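Pinça impressa larga as peças finas a meio do caminho – o que mudavam?

Fórum > Oficina em casa > Robôs e automação
Publicada em 3/13/21 – 2 respostas

Olá a todos! Ando há uns meses a montar uma pinça de mão para gravar tarefas simples em cima da bancada (agarra, leva, pousa) e depois pôr o braço a repeti-las. O braço é um Homex em segunda mão que comprei já com a base empenada, mas isso é outra novela e até já está mais ou menos resolvida com duas anilhas. A pinça é impressa por mim em PETG, com gatilho, mola de retorno e a câmara montada por cima num suporte que já vai na sexta versão.

Com cubos e tampas de frasco corre lindamente. O problema são as peças finas e moles. Experimentei rodelas pequenas, coisas assim baixinhas que ficam coladas à superfície, e acontece-me sempre uma de duas: ou os dedos passam por cima e só raspam, ou agarram pela beirinha e a peça cai mal levanto a mão. E quando aperto mais, esborracho tudo.

O segundo problema é a imagem. Quando me aproximo da superfície, tudo o que fica perto da lente vira uma mancha. Deixo uma imagem de uma das passagens, para perceberem com o que estou a lidar.

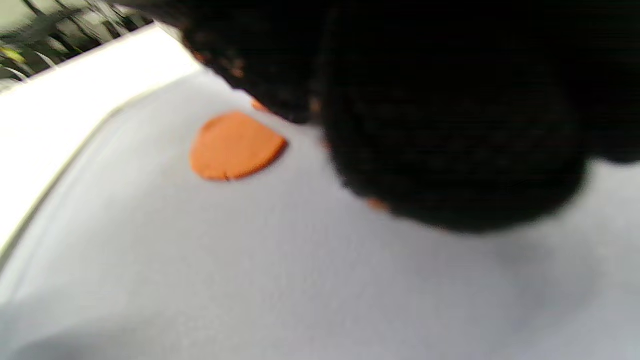

O disco laranja inteiro ainda se percebe, os bocadinhos junto à massa preta já nem por isso.

Como veem, o arrasto é geral, até o fundo lá em cima à esquerda vai atrás. E com uma coisa escura e felpuda daquele tamanho a tapar o canto, o programa que uso para marcar as peças (o Prulavham, versão gratuita) desiste logo e não me marca nada.

O que já tentei:
– fita antiderrapante nas pontas dos dedos. Melhorou um bocadinho com as tampas, zero com as rodelas.
– mola mais fraca. Deixou de esborrachar mas também deixou de segurar.
– baixar a câmara 6 mm. Ficou pior, voltei atrás.
– exposição em automático e depois em manual, sem saber muito bem o que estava a fazer, confesso.

As perguntas são então duas: que forma davam às pontas para apanhar coisas rasas, e se o borrão se resolve com luz e exposição ou se tenho mesmo de trocar de câmara. Preferia não gastar mais de 100 euros, que a base do braço já me levou o orçamento do ano. Obrigado desde já!

RESPOSTA 1 (marcada como útil)

Viva! Passei exatamente pelo mesmo na oficina partilhada onde costumo trabalhar, só que com arruelas de feltro em vez das tuas rodelas. Vou por partes, que isto mistura duas coisas.

Pontas. Se os teus dedos acabam a direito, como quase todos os que andam por aí para imprimir, esquece a fita. Precisas de um bisel, tipo unha. Eu desenhei as minhas com a ponta a morrer num fio muito fino e imprimi em TPU, deitadas, para as camadas não abrirem. O TPU cede contra a mesa e a unha entra por baixo da peça em vez de lhe passar por cima. Imprime devagar e seca o filamento antes, senão sai tudo com cabelos e a unha fica romba (perdi uma tarde inteira nisto até me lembrar da humidade). Ah, e deixa a parte de dentro do dedo ligeiramente côncava, que assim aperta pela borda e não pelo meio, e o material mole sofre menos.

Outra coisa que ajuda muito e é de borla: muda a superfície. Numa folha lisa e dura a peça escorrega à frente da unha. Com uma placa fina de espuma por baixo, os dedos afundam um nadinha e a peça sobe entre eles. Não sei que base tens aí debaixo do disco, pela imagem parece-me uma coisa meio áspera, tipo papel, mas experimenta na mesma.

Borrão. Antes de comprar câmara, luz! Isso é arrasto de movimento: o obturador está aberto tempo demais para a velocidade a que mexes a mão. Põe a exposição em manual, encurta o tempo até a imagem ficar escura de mais e depois compensa com iluminação, não com ganho, que o ganho enche-te tudo de grão. Eu uso um projetor LED da Fakton virado para a parede branca e faz uma diferença enorme, sem reflexos duros. No teu caso ainda tens aquela faixa clara em diagonal, no canto esquerdo, quase queimada. Se tiveres a exposição em automático, uma zona dessas no enquadramento pode andar a baralhar a medição. Tapa-a ou pinta-a de mate.

E mexe a mão mais devagar no último palmo. Parece parvo, mas metade das minhas gravações más eram pressa minha.

Quanto à coisa preta, dá luta a qualquer programa, porque come a luz toda e não tem contorno definido. Se for coisa que possas escolher, vai para uma cor média e lisa e repete o ensaio. Só muda uma coisa de cada vez, senão ficas sem saber o que resolveu.

RESPOSTA 2

troca a mola. usa uma da Sobczak das mais macias e aperta com o gatilho até onde precisares, eu faço assim e seguro até folhas de papel. a câmara não sei, nunca liguei muito a isso

COMENTÁRIO DO AUTOR DA PERGUNTA

Muito obrigado aos dois! Já tenho umas unhas em TPU a imprimir (bisel copiado descaradamente de uma espátula de cozinha). A mola macia foi mais ou menos o que já tinha tentado, mas pode ser que com as pontas novas mude de figura, guardo a ideia.

Sobre a luz: tinha só o candeeiro da secretária, portanto já estou a ver onde está parte do mal. A faixa clara vou tapar com fita preta de tecido, que tenho para aqui um rolo quase inteiro. Só uma dúvida – na espuma, que espessura usas? Tenho de embalagem, daquela branca, e uma outra mais densa que veio com umas ferramentas. A densa parece-me dura de mais mas posso cortar uma fatia.

COMENTÁRIO À RESPOSTA 1

A de embalagem serve, a mais fina que tiveres. Cola-a só nos cantos, com fita de dupla face, que depois vais querer trocá-la: ao fim de umas quantas passagens começa a ficar marcada pelas unhas.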